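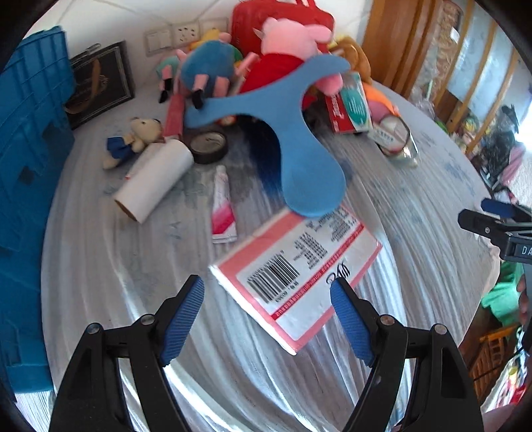
Preltton opens household chores trial with Flastov

2023-02-11

The Preltton Institute has begun a study of how well machines can carry out everyday tidying in homes and small shops. The work is being done with Flastov, a maker of handling equipment, and will run until October.

The study covers 103 tasks, from clearing a table to restocking a low shelf. Each is first done by a person working a hand-held gripper, so that the motion of the fingers can be recorded and later used to train an arm. A task is counted as learned when the arm completes it 40 times in a row without help. To date, 14 tasks have met that mark.

Most of those involve stiff items with a regular shape, such as cartons and boxes. Soft goods remain harder. A plastic-wrapped pack of tissues gives way when it is squeezed, and its glossy wrapping can slip between the pads. Paper rolls, squeeze tubes and plush toys raise similar problems, above all when they lie close together on one table.

The institute said that crowded surfaces had been chosen on purpose. Earlier trials at its Pelloler site used one item at a time on a bare bench, and the results did not carry over well to lived-in rooms.

Speed is also under review. In the first round, clearing a full table took the arm far longer than it took a person, and the institute does not expect that gap to close this year. It considers shop-floor work — facing up shelves, sorting returns — the more likely first use, as the items are known in advance and the layout seldom changes.

A total of 1802 recorded attempts from the first round will be made available to partner laboratories on request. The Deák Foundation, which funds the study, will receive a full report after the trial ends. Requests for access should be sent in writing to the institute's projects office.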